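발표 메모: 오래된 2행정 엔진, 겨울 보관 후 첫 시동

1. 인사
Nurnico 정비 모임의 오잔 아이도안입니다. 오늘은 시동 전 점검만 다룹니다. 캬브 세팅은 네자티 타슈데미르 씨가 다음 시간에 합니다.

2. 연료
작년 가을에 넣은 휘발유는 전부 뺍니다. 탱크 바닥에 녹가루가 있으면 콕 필터도 같이 교체. 혼합비는 설명서대로, 눈대중 금지. Clelcombe 경기 때 제 차가 두 바퀴 만에 선 얘기 짧게.

3. 점화
플러그를 빼서 색부터 확인. 전극이 검고 젖어 있으면 새것으로 갑니다. 접지 단자는 사포로 한 번 문지르고 조일 것. 킥은 스로틀을 닫고 천천히 4번, 그다음에 점화를 켭니다.

4. 부품 정리
분해한 순서대로 작업대에 놓습니다. 제트와 와셔는 얕은 서랍에 칸을 나눠 보관. 천을 깔아 두면 작은 나사가 덜 굴러갑니다.
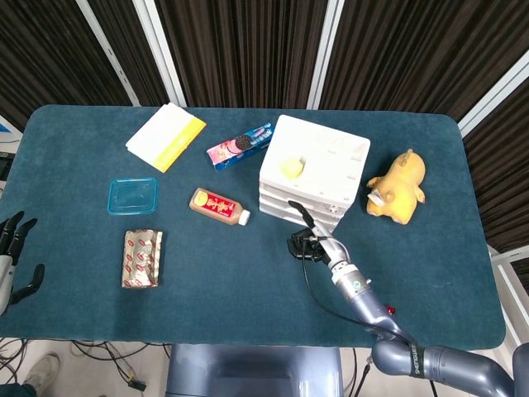 5. 첫 주행
워밍업 후 3000rpm을 넘기지 않고 트랙 한 바퀴. 돌아와서 볼트를 다시 조이고 체인 장력 확인. 냉각수 호스 연결부도 손전등으로 봅니다.

6. 질문
3월 모임에서 나온 리드밸브 질문에 먼저 답할 것. 남은 시간은 레므지 아크불루트 씨에게 넘깁니다.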